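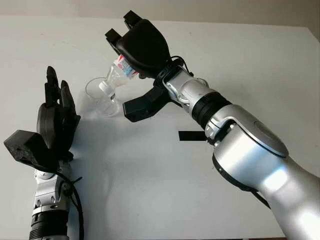
1/ Things I learned walking the old rail trail from Clavholm to Kallside

Filed under: Trails & Day Trips, Slow Travel

OK so I finally did the whole thing, end to end, 63 miles over five days, and I have not stopped talking about it since I got home. My family is begging me to put it somewhere else. So you get it!

2/ Quick background. The line used to carry apples and lumber down to the river at Kallside. The tracks came up decades ago and the bed sat there growing blackberries until the county graded it in sections. The last gap, the one past Pomel, opened in March and I have been itching to go ever since.

3/ If you're picturing a mountain hike, relax. Trains hate hills, so the climb is so gentle you barely feel it. You notice when you turn around at lunch and the valley is WAY down there.

4/ Day one out of Clavholm is the dullest stretch and I still loved it. You go behind people's backyards for a good while. Tomatoes, trampolines, a very serious model windmill. A man hosing down his boat asked how far I was going and when I told him he went inside and came back with two peaches.

5/ The tunnel!! Bring a real flashlight, a phone won't cut it. It curves, so for a few minutes in the middle you can't see daylight at either end. It was 60 degrees in there on a sweltering afternoon and I walked it twice.

6/ Pomel is where you want to spend your second night. It has one street, a feed store, a laundromat with a free book shelf, and a bakery that sells out of the onion rolls before nine. I know this because I got there at nine.

7/ My walking partner for days two and three was Fengying Guo, who I've known since college and who packs lighter than anyone I've ever met. One shirt on, one shirt drying on the back of her pack. Meanwhile I had a hardcover novel in mine. (Mailed it home from Pomel. Never finished it.)

8/ Past Pomel you hit the long trestle. They put new decking and high railings on it, so even if you're bad with heights, which I am, it's fine as long as you look at the far end. There was a heron standing in the creek underneath the entire time we crossed.

9/ Food note: nothing for 32 miles after Pomel except the farm stand at Cui, and the farm stand is cash only. Get the plums. Get more plums than you think.

10/ Water note: the pump at the Cui campground works, you just have to keep going long after you're sure it doesn't.

11/ Somebody asked about shoes. I wore plain old running shoes the whole way. The surface is packed gravel nearly everywhere, with a sandy bit on day four that got into everything I own. One blister, left heel, my own fault for ignoring it.

12/ Day four I was by myself and I think it was my favorite. Cottonwoods on both sides, grasshoppers going off like popcorn, old mile markers with the numbers still readable if you scrape the moss. I sang a lot. Sorry to the one cyclist.

13/ Jingyi Jiang met me at the Kallside depot with a cooler of ginger ale and drove me home barefoot (me barefoot, she had shoes on). The depot has a little museum in the baggage room, open afternoons, and the old timetables are on the wall. The whole trip used to take under three hours!

14/ Going again when the leaves turn, in the other direction this time, so I can get to Pomel at seven in the morning and buy those rolls. If you've camped anywhere between Cui and Kallside, tell me where, I'd love a spot closer to the river.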